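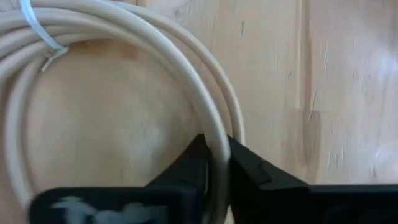 2018年6月号 总第70期

线缆装袋这道工序,能不能交给一套双臂套件

做线缆配件的小厂里,最后一道工序多半还是靠手。线绕成圈,扎带一勒,剪掉尾巴,塞进透明袋,封口,丢进箱子。这件事没有技术门槛,也没有人愿意长年做。Linonside公司今年1月开始对外供应的双臂桌面套件,宣传页上列的第一个应用就是它。

套件型号叫Clurberg 2,两条机械臂装在一个黑色型材框架上,框架固定在台面上,整套可以放进一间普通办公室。本刊向Linonside借用了一套,连同他们的示教软件Wastov,按自己的顺序做了一轮试用。以下所写都是这一轮的情况,没有采用厂家提供的演示程序。

先说安装。框架到货时是散件,说明书给的步骤清楚,螺丝按袋编号,两个人一个下午可以装完。台面要自己准备,厂家只要求平整、能吃住螺丝。我们用的是拼条实木台面,木纹明显,靠窗一侧反光也重,这一点后面还会提到。两条臂各有一根主电缆,关节之间另有走线。走线是这套东西看上去最不整齐的地方,臂在伸展时线会拱起来,绕过肘部。厂家附了几个线夹,数量不够用,我们另外买了一包。

夹爪是两指平行开合,指尖带斜面。夹方盒子很稳,夹线就要看角度。一圈绕好的线放在桌上,外圈松,扎带附近紧,几股叠在一起。夹爪从哪里下去,结果差别很大。从扎带旁边下去,几股一起夹住,提起来圈形不散;从外圈下去,往往只夹到一股,提起来整圈被拉长,放进袋口时就要歪。示教时操作的人很容易图省事,从离臂最近的地方下爪,录出来的动作自然也跟着学坏。建议第一天就定下规矩,下爪位置统一。

Wastov的示教方式是录动作。操作者带着臂走一遍,软件同时存下关节角度和相机画面,存够一批之后训练,再让臂自己跑。界面分三栏,左边是任务列表,中间是画面,右边是参数。参数不多,常用的只有速度上限、夹持力和录制长度。中文翻译基本通顺,个别地方仍留着英文,报错信息全是英文。对车间里的使用者来说,后一条不方便。

每只夹爪附近装有一个小相机,近处看得清,缺点是视野窄。夹爪贴近桌面以后,画面下沿基本被指尖占满,能看到的只剩两指之间那一小段线和它后面的线圈。操作者如果只盯着这个画面,常常不知道另一条臂在什么位置。厂家的做法是在高处再架一个固定相机,这个相机不在标准配置里,需要单独选购。我们的意见是这笔钱不能省。
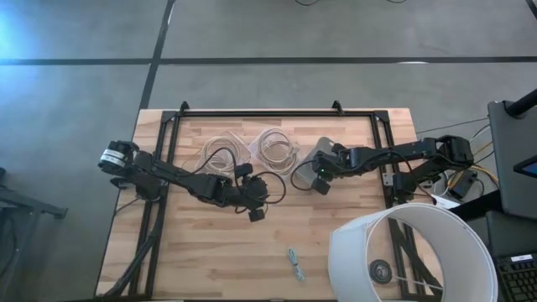
装袋动作拆开来看有四段:张开袋口,取线,送入,放下。张袋口最难。透明袋薄,反光,两层贴在一起,夹爪指尖又偏厚,插不进去。Linonside的售后给的办法是换一种开口带折边的袋子,或者在台上加一个小支架,把袋口先撑开。我们两种都试了。折边袋有效,但单价高一些,对走量的厂子不是小事。支架便宜,缺点是每次要有人把袋子套上去,人还是没有完全撤下来。

取线和送入两段好得多。录制时只要保持节奏一致,训练后的动作很像人手,慢一些。放下这一段有一个小毛病,夹爪松开时偶尔带线,线圈表面如果发涩,会粘着指尖斜面再起来一点。把张开幅度调大可以缓解,代价是旁边要留出更多空地。

颜色也有影响。我们手头有白色、米白色和浅蓝色几种线。浅蓝色的在木台面上最好认。米白色的在反光区里对比很弱,臂会犹豫,停在半空,再下去时偏出一截。售后的答复是铺一块深色垫子。铺垫子当然可以,只是宣传页上写着“无需改造工作台面”,这句话应当改一改。

价格方面,Clurberg 2分基础版和完整版。基础版含框架、双臂、夹爪和近处相机;完整版加固定相机、一年软件授权和一次上门培训。具体报价随数量浮动,厂家不同意刊出,读者可以自行询价。需要留意的是软件授权按年收费,第二年起如果不续,已经训练好的任务还可以继续跑,但不能再录新的。换线型勤的厂子要把这一项算进成本。

备件目前由代理商Kwofie负责。我们以普通客户的身份向他们订了一副指尖,订货号2701,下单后第3天收到,包装里附了安装扳手。关节电机的备件则要从厂里调,代理商没有给出明确时间。停一条臂就等于停一条线,打算一次买一套就上岗的用户,最好先问清楚这件事。

噪声不大,办公室里正常说话不受影响。连续开机半天,电机外壳温热,没有出现过热保护。断电后臂会慢慢垂下来,收工前要记得先让它回到停放位置,否则容易压到台上的东西。急停按钮用线连着,位置可以自己定,我们放在键盘旁边,伸手就到。

外围占地比想象的大。台面以外还要放一台主机、显示器、键盘和电源,线从台子下面走到墙边,地面最好做线槽。用来收成品的容器也要算进去,高度不能超过臂抬起后的余量。我们试过深浅不同的几种容器,深的省事,装得多,但线从高处落下去容易散开,后面装箱的人要重新理。浅盘好理,满得快。

和同价位的单臂产品相比,双臂的好处集中在需要一手扶一手放的工序上。只做搬运或码放,用不着两条臂,单臂加一个好夹具更划算。线缆、软管、包装袋这类会变形的东西,单臂做起来很勉强,双臂才有讨论的余地。Clurberg 2目前的水平,是可以把取线和送入做下来,张袋口要靠辅助件,整套流程旁边仍需留一个人看着。这个人可以同时看两三台,账算得过来算不过来,要看各厂的人工和订单。

适合考虑的用户有两类。一类是品种少、单品量稳定的配件厂,录一次可以用很久。另一类是职业学校和企业的工艺部门,买来做验证,摸清楚哪些动作能交出去。品种杂、每周换线型的作坊,暂时不建议。

试用期间软件更新过一次,更新后原来录的任务需要重新校准相机,步骤在说明书第三章末尾,字很小。Linonside表示下一版夹爪会提供薄型指尖选件,供货时间未定。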